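28/10/2022

A thread on sleep, from a person who is bad at it. Mute now if you are one of those people who "just drop off". I wish you well and I don't want to hear from you.

I have slept badly for 15 years. In that time I've been given the same advice by doctors, colleagues, a dentist and a man fixing my boiler. It is always lavender. I own so much lavender that moths cross the road to avoid my house.

Second most popular: "have you tried not thinking about it?" Yes. I lie there, not thinking about it, for hours. I'm extremely good at not thinking about it. I could do it for the county.

Third: warm milk. Warm milk is a drink for people who were going to sleep anyway.

In June I downloaded Funberg, an app that listens to you all night and gives you a score in the morning. The score is out of 200. I have no idea why it's out of 200. On my first night I got 6.

Six! It said "Room for improvement!" with a little cartoon moon giving me the thumbs up. I've had kinder letters from the council.

The thing about being scored is that you start to revise for it. I was going to bed at half past eight with the light off, competing. My neighbours' children were still out on their bikes.
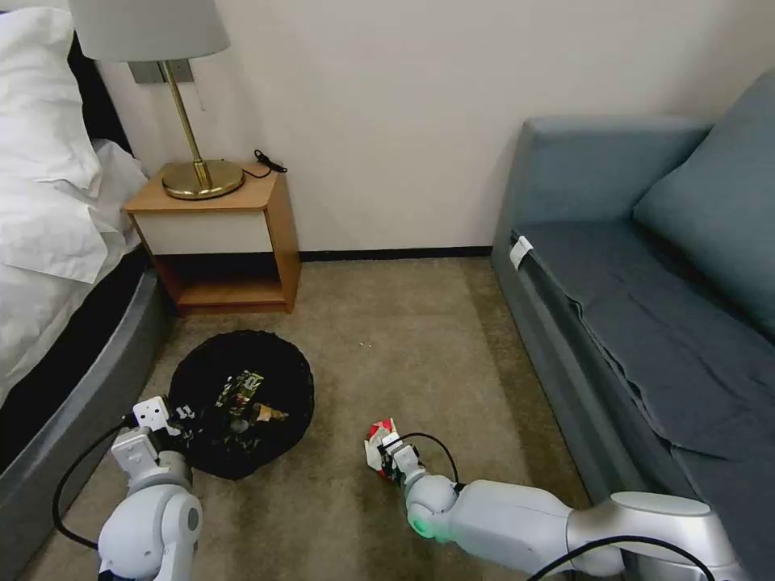 Every sleep expert, sooner or later, gets round to the bedside table. It must be clear. No phone, no books, no half-finished mug, nothing that might "invite wakefulness". What they want is the sort you find in places where you're only stopping a night: a lamp, a bit of black cord curled up behind it, and an open shelf underneath with nothing on it at all. Mine at home has two layers of paperbacks and a screwdriver. I don't know what the screwdriver is inviting.

I did clear it, to be fair. Moved the lot on to the floor on the same side of the bed. At three in the morning I trod on a history of the canals.

Funberg gave me 4 for that night. The moon had its thumb down. I hadn't known it could do that.

A word on blue light. For years I was told the phone was the problem, so I bought special orange glasses. They do work, in that it's hard to read your phone through them, so you take them off.

Then there's the "worry window". You set aside a quarter of an hour in the afternoon and do all your worrying then. I found I was worrying beforehand about what to worry about, and running over at the end. It's the only meeting I've ever chaired and I couldn't keep it to time.

Reader, I also bought a pillow.

The pillow came from Ginting, who have a showroom in Trivdale between a tyre place and a different tyre place. You lie on a bench and they put pillows under your head while you look at the ceiling tiles and try to seem like somebody with opinions about necks.

I was told I was a side sleeper with back-sleeper tendencies. I have thought about this more than I have thought about most things said to me by relatives.
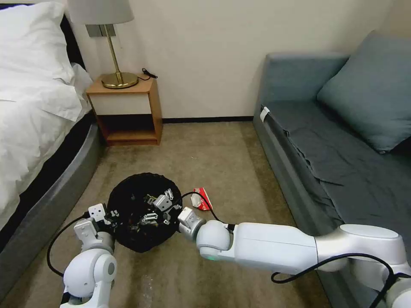
Bed-making is the one bit of the advice I'll defend, and I came to it late. The theory goes that if you make it in the morning you'll be pleased to see it at night. Hospital corners, smooth top, the lot. I tried it for a fortnight and can report that I was quite pleased to see it. What I can't report is that it made any odds once I was in. Some beds want to be in creases. White bedding especially: you can pull it as straight as you like and it'll still end up loosely draped and hanging a bit over the side, like someone waiting for a bus.

The fancy pillow, by the way, is now under the telly, where it's excellent.

Things that have helped, in case anyone has scrolled this far in the small hours. The shipping forecast. A long, dull book, but one you quite like. Getting up properly and sitting in another room until you're fed up of it.

Also toast. I'm serious. There's a bakery near me called Oven (yes) that does a plain white loaf, and two slices of it at one in the morning have done more for me than any lavender.

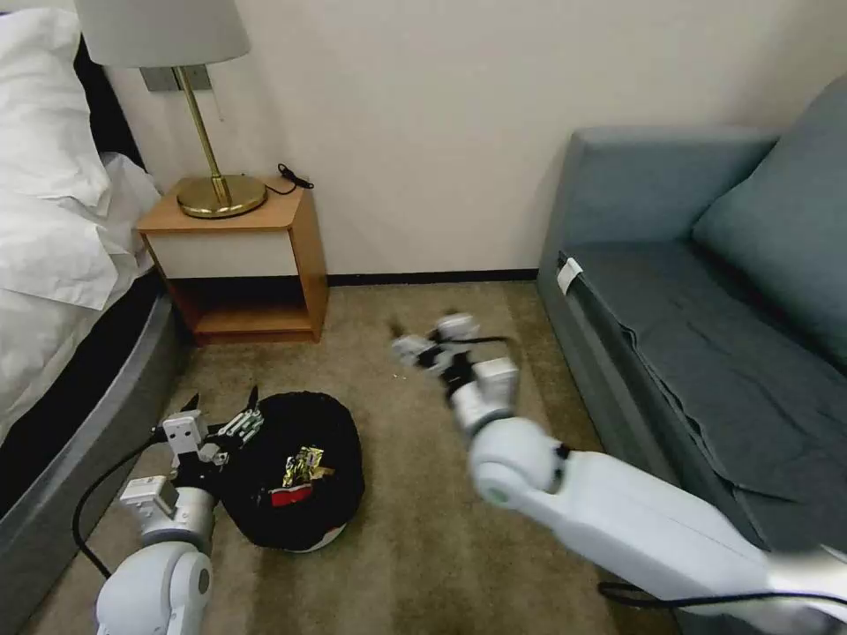

Butter, not jam. Jam's a daytime thing. If you put jam on it you're having breakfast, and your body will draw its own conclusions and start looking for its shoes.

I deleted Funberg last week. It asked if I was sure. It then asked me to rate the app, so I gave it 6.

They've emailed since. Subject line: "We're losing sleep over you!"

Anyway, up at five tomorrow for a train, so obviously I'm wide awake and typing this. Replies are open. If you say lavender I will block you.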